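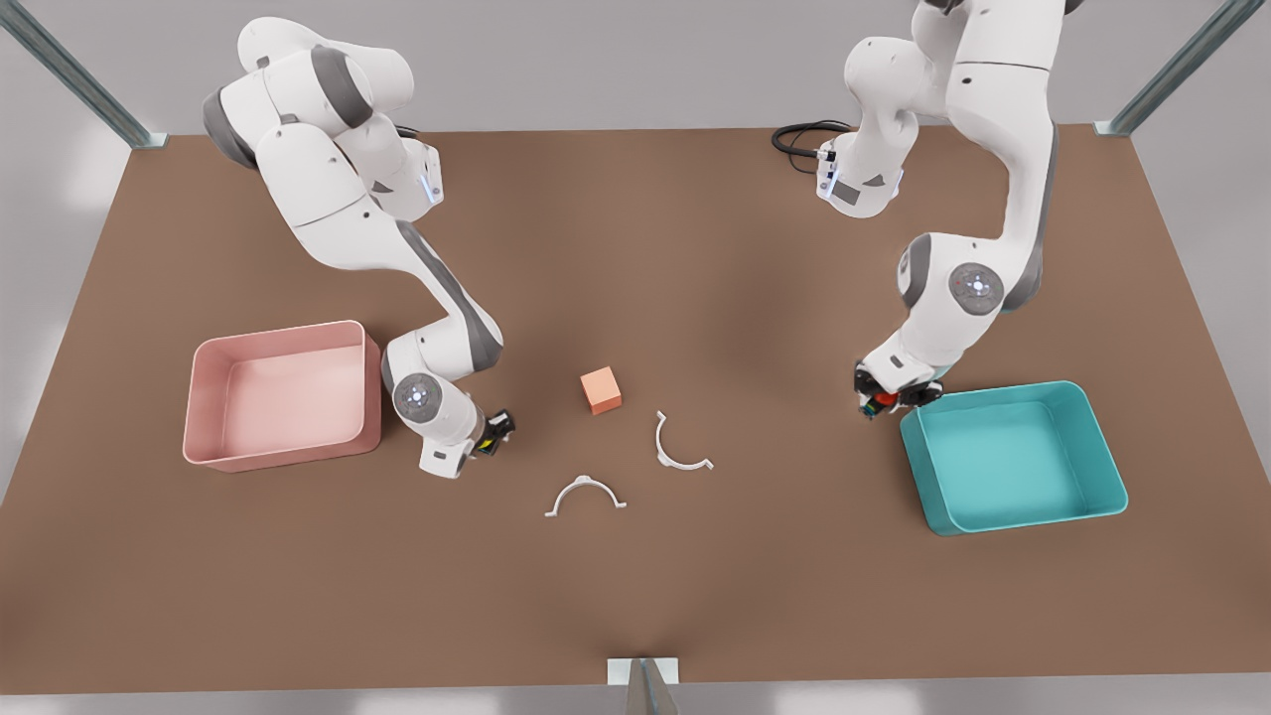
The two-arm sorting cell at Jornville exists twice: once as hardware, and once as a model that the setup crew works on first. The cell software, Memo, runs the same job file against either one. Every change to the layout goes through the model before a bolt is loosened.

The layout is plain. A brown table carries a pink bin on one side and a teal bin on the other, with an arm reaching in from each far corner. Test parts go in the middle, among them a small orange cube and a pair of white curved clips with flat tabs. The cube is the easy part. Its faces are square and the grippers can close on any two of them. The clips take longer to set up, as the grip point depends on how the arc is turned.

Setup starts with the table height, then the bins. Each bin is entered as a position and an angle, and neither has to sit square to the table. Wodholm, the integrator, sets a keep-out margin of 15 mm around each rim and 50 mm between the grippers. The second figure matters most near the center, where both arms can reach the same part. If Memo finds a path that breaks either margin, it stops the run and logs the joint angles.

A layout is released after 100 clean cycles in the model. The crew then moves to the real table and touches off 7 reference points with each arm. Small errors are corrected in the job file. Larger ones usually mean a bin has been shifted, or a gripper flange was refitted slightly off its old angle.

Cables remain the weak spot of the model. It can draw a cable loop behind a link – it does not predict how a stiff one will drag on a wrist joint. At the Riihimäki site, a second cell of the same type has its cable clamps checked by hand every Thursday, with both arms parked and the drives off. The clamp settings are written on a card inside the control cabinet door.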